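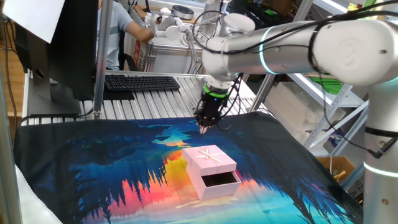
*Rosa Geschenkbox mit Schleife auf dem Tischtuch mit Seemotiv.*

**Urnine bringt Geschenkbox »Cele« und Motivtuch »Belden« in den Handel**

Cikano, Oktober — Kleine Box, großes Tuch. Urnine startet zur Geschenksaison mit zwei Neuheiten, die einzeln oder zusammen zu haben sind. Erste Auflage: 4000 Boxen, 400 Tücher. Auslieferung an den Fachhandel läuft.

**Die Box**

Cele ist rosa, quadratisch, innen dunkel. Deckel lose, kein Scharnier, kein Magnet. Band und Schleife in Creme sind schon dran, gebunden wird also nichts mehr. Gedacht für Schmuck, Pralinen, Gutscheine, Kleinkram. Kommt fertig aufgebaut, muss nicht gefaltet werden. Wer mehrere braucht — Hochzeiten, Firmenfeiern — bestellt im Karton zu 100 Stück.

**Das Tuch**

Belden zeigt eine Landschaft in der Abendsonne: dunkelblaue Bäume, dazwischen Orange, Rot und Türkis. Bedruckt ist nur die Oberseite, die Rückseite bleibt hell. Als Tischdecke für den Gabentisch oder als Unterlage beim Einpacken. Passt auch in Schaufenster, erste Händler haben schon danach gefragt.

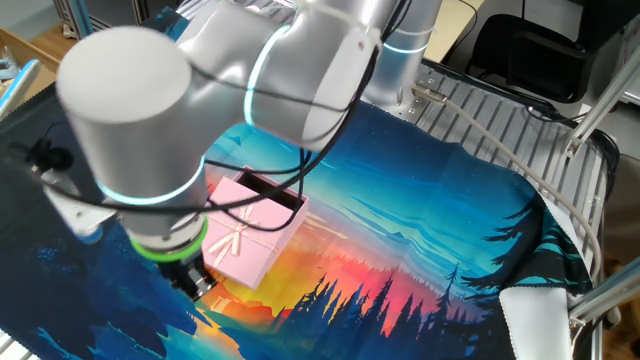 *Offene Box, Schleife an der Vorderseite. Rechts das umgeschlagene Tuch mit heller Unterseite.*

Zum Dekorieren ein paar Hinweise aus unserem Musterraum. Tuch vorher aufhängen, sonst bleiben die Legefalten drin. Box in die helle Mitte vom Motiv, da kommt das Rosa am besten raus. Am dunklen Rand wirkts schnell verloren. Deckel ruhig schräg auflegen, dann sieht man Schleife und Innenraum zugleich.

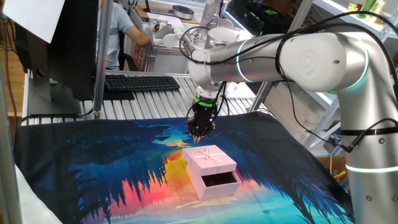 Für Händler gibt es ausserdem ein Deko-Set: 7 Boxen, ein Tuch, Preisschilder. Nur solange der Vorrat reicht, Nachauflage vom Tuch ist noch nicht entschieden. Weitere Farben der Box sind in Planung, Muster davon gibts leider noch keine.

Bestellungen über den Aussendienst oder direkt im Musterraum Cikano. Druckfähige Fotos und Preisliste schicken wir auf Anfrge zu, meistens noch am selben Tag.

Abdruck honorarfrei — Beleg erbeten.

Urnine, Pressestelle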